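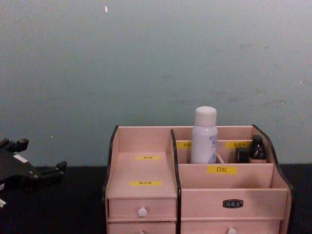
Do people put small things back where they keep them? Mostly they do, as long as the place is easy to reach and doesn't have to be opened first.

Figure 1. Wooden cosmetic organizer with a stack of drawers below a sloped, open compartment.

4. Open and closed places in the home

We came to this part of the study expecting drawers to win. A drawer hides clutter, keeps dust off, and gives each kind of thing a home of its own, and in our first interviews almost everyone spoke warmly of them. The diaries told a much livelier story! Across the 12 households that finished the study, members wrote down 1,152 returns of small items (keys, combs, lip balm, batteries, sewing things, tape), and the drawer turned out to be where people said things lived far more often than where things ended the day.

4.1 What counts as a return

A return was entered whenever a person finished with an item and set it down for the night. We asked for the place in the person's own words and coded it afterward as open, closed, or "on the way." Open places are trays, bowls, shelves, and any compartment without a lid or front. Closed places are drawers, boxes, and cupboards. The third group was Akinyi Ogola's idea, and it is the one we have most enjoyed working with. It covers stair treads, chair arms, the top of the microwave, and all the other spots where a thing waits to be carried somewhere else. Many storage units mix the first two types, as the one in Figure 1 does, and for these we coded the compartment and ignored the unit as a whole.

4.2 Main pattern

Items used every day went back to open places most reliably. Items used once a week or less went back to closed places, and stayed there. The interesting trouble lies between the two. Nail scissors, spare glasses, and phone cables drifted in nearly every home, and their owners often named two different "right" places for them without noticing. One couple in the Lamrani apartments kept separate accounts of the same tape measure for 15 days, each sure the other was misplacing it. Both were putting it exactly where they thought it belonged.

Height mattered less than we had guessed. Kwiatkowski's earlier work on hall furniture in Plelladska found that people avoid bending for small items, and we expected low drawers to stand empty. They were full. What they held, though, was rarely touched: old chargers, gift ribbon, foreign coins. A low drawer seems to work as a kind of attic, and the people who own one are often delighted by what comes out of it.

4.3 Sharing a storage place

Homes with children gave us the richest diaries by far. Where three or more people used one storage place, open compartments filled up quickly and were then sorted in a single burst, usually by the same person each time. Closed compartments in these homes tended to belong to one user, even when no rule had been made. Children as young as six could tell us whose drawer was whose, and they were right in every case we were able to check with a parent.

We do not yet know how long such ownership lasts when furniture is moved or replaced. Two households changed rooms during the study, and in both the old layout was rebuilt almost drawer for drawer. A follow-up with the Clenitz households, starting in January, will look at this more closely, with longer diaries and a simpler form for younger children.

Contact: Akinyi Ogola, Dinitley Home Studies | © Dinitley. All rights reserved. | Back to top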